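Shop > Wood Care > Oils & Waxes

Search products... Go

Kavley Hard Wax Oil, Honey

I've been selling this one for years and I still use it at home – my own kitchen table gets a coat every January. It goes on thin, smells a bit like oranges, and it brings out the grain without turning everything orange like the old varnishes did.

One can holds 24 ounces and covers nearly 200 square feet if you don't slop it on (I always slop the first coat on, so do as I say!). Buff it hard after 60 minutes and leave it overnight. Mwende in our shop likes a second coat on tabletops, and I'd go along with her.

Light wood grain:
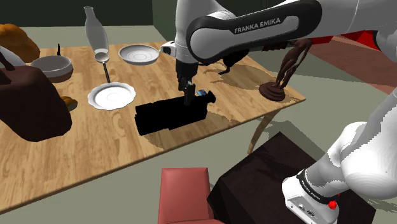
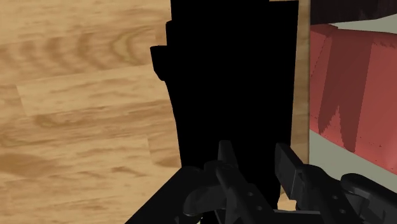 Before you order

Sand back any old wax first, or the oil will just sit there and stay sticky. Lay your rags out flat to dry outdoors, please – oily rags in a pile can catch fire. Item no. 2117. Want a sample? Ask for Tatu when you call.

© Kivura Wood Care | Contact us | Back to top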